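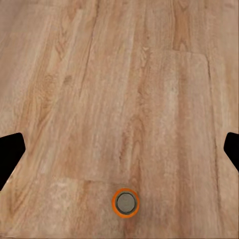 Two-armed housekeeper in the works at Harnum

If you've walked past the back bench at the Harnum workshop after 11 at night this October, you've probably seen the two of us hunched over a laptop, arguing about cans. Jin-sol Noh and I have been building a two-armed tidying robot since spring (well, Jin-sol builds, I mostly break the software), and we've finally got it going in simulation! We call it Saneo. The living room it practices in is all rendered, right down to the wood floor, and the job is simple to say: pick up the drinks cans, put them in the cup, don't knock anything over.

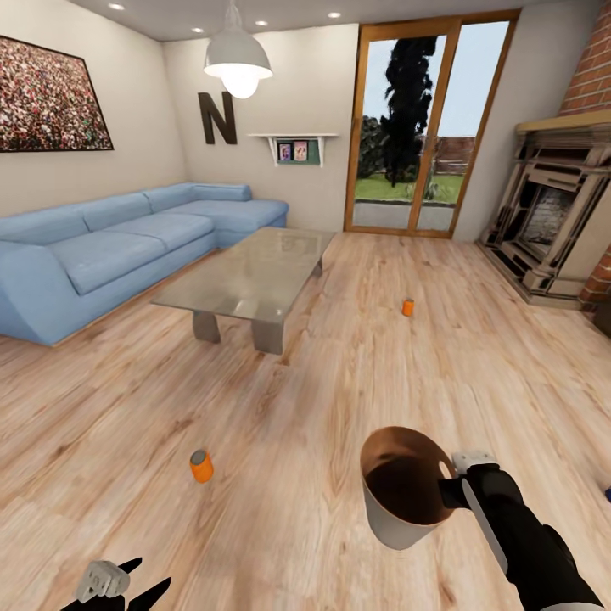
The arms share the work, so one can hang on to the cup while the other goes after a can. Getting them to agree on who does what took 18 rewrites of the same file, and Jin-sol has kept every one of them in a folder with a rude name. We've logged 3720 practice runs so far, mostly overnight, on a secondhand computer I bought for 80 bucks. It sounds like a hair dryer but I love it.
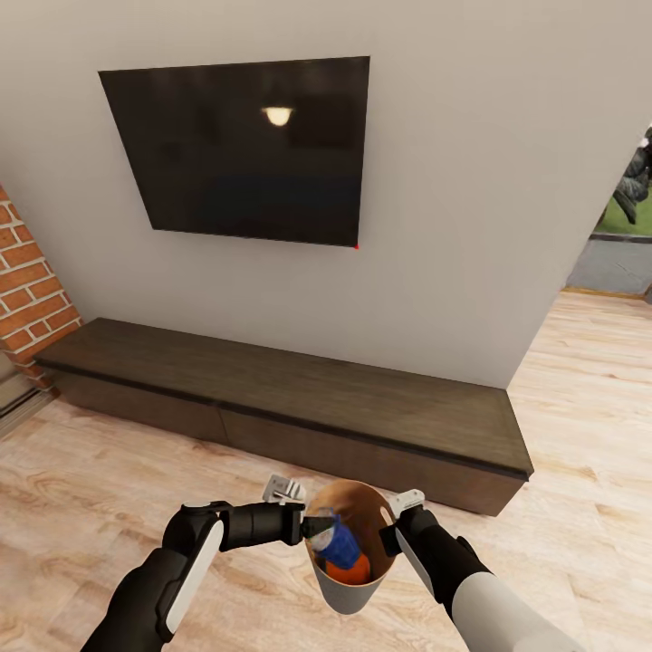

Both arms on the cup, with a blue item and an orange one inside.

Next up is the real hardware. The left arm is bolted together on the bench and the right one is waiting on a shoulder bracket, which Ah-rin Heo has promised to machine for us once the lathe is free. If you have any spare motor cable, please leave it on our shelf, the one marked Saneo. And come say hi, we're there most evenings until they turn the lights out on us!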